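Keeping the Wokex Letter Going

The Wokex Letter has gone out every Wednesday at 6 in the morning for long enough that its readers complain when it is late. It covers the prices that small manufacturers pay for things like resin, freight and cardboard, and it tries to say what those prices mean for everyone else. It began as a page of links that its author sent to former coworkers. Most of them had left the same purchasing department and missed arguing about steel.

That is a common way for an economics blog to start. A person knows one corner of the economy well and finds that the newspapers skip it. The first entries are short. There is a number, a link to the table it came from, and two or three sentences on why it moved. If readers write in with corrections, the entries get longer, and after a year or so there is something that looks like a publication.

Wokex had 80 subscribers at the end of its first spring. The author remembers most of them by the questions they asked. One wanted to know why the price index for corrugated boxes kept rising after the price of pulp had gone down. The answer took three weeks to work out and involved calling box plants in two states. Contracts were the main part of it. Many buyers had locked in a price the year before, and the index was picking up the renewals as they came due. The entry that explained this is still the most linked one in the archive.

A second blog, Vonora, works the other way around. It has no specialty and very little reporting. It takes one government release a week, usually on wages or household spending, and redraws it. The charts are plain, with two colors at most and the labels written directly on the lines. Vonora's author used to teach an evening statistics class and says the blog is mostly the class with the homework taken out. Every chart comes with the data file, and readers do use it. When a line was drawn from the wrong column last May, the first message pointing it out arrived before lunch.

The mistake is still on the site. Vonora leaves wrong charts up with a note and puts the corrected one underneath. Wokex does much the same in text. Neither has a written policy, but both authors had seen other blogs quietly fix entries and lose the people who had quoted them.

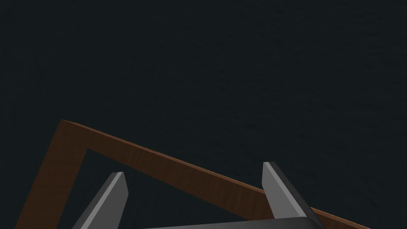
Money is a harder subject. Wokex asked for payment for the first time in its fourth year, and 17 readers signed up on the first day. The author had hoped for more. The number grew slowly over the following winter and now covers the hosting, two paid data services and a part-time editor. It does not cover a salary. The author still does contract work for a pump maker three days a week, and says the job is where half the ideas come from anyway.

Vonora does not charge. It had ads for a while, and the ads brought in enough to pay for dinner once a month — not a good dinner. They came off after readers said the page had become slow on their phones. The blog now runs on donations and on the occasional workshop, where the author shows county and school budget staff how to make a chart that a board member can read from the back of a room.

Then there is Sokol, which may be the oddest of the group. It follows a single town, Sornwood, and almost nothing else. Once a month it prints the rent on the same set of storefronts, the price of a plumber's visit, the cost of a haircut and the hourly wage on the help-wanted signs along the main street. The author walks the route with a notebook. There is no sampling method to speak of, and the blog says so near the top of every entry.

Economists who read Sokol tend to like it for the parts that never make it into a table. A bakery held its prices for a year and made the rolls smaller. A hardware store raised its starting wage by a dollar and cut its Sunday hours in the same week. A barber moved to cash only, then moved back. Official statistics can catch some of this, with a delay, and some of it they miss. Sokol has it by the end of the month.

It also has a sense of proportion. The blog has 500 regular readers, which is a lot for a town that size, and many of them own the businesses it writes about. A wrong price gets noticed. So does a right one, and the author has had a few stiff conversations across a counter. Shop owners may ask to be left off the list, though few of them have.

What these blogs share is a schedule and a narrow subject. Wokex has missed two Wednesdays, both on account of a flooded basement. Vonora skips August. Sokol's walk takes most of a morning, longer in snow, and the entry goes up the same night.

All three authors were asked how long they plan to continue. Wokex has a list of 15 topics waiting, starting with the price of pallets. Vonora is rebuilding its archive so that the older charts will open on a phone. Sokol's author did not want to guess, but has already bought next year's notebooks.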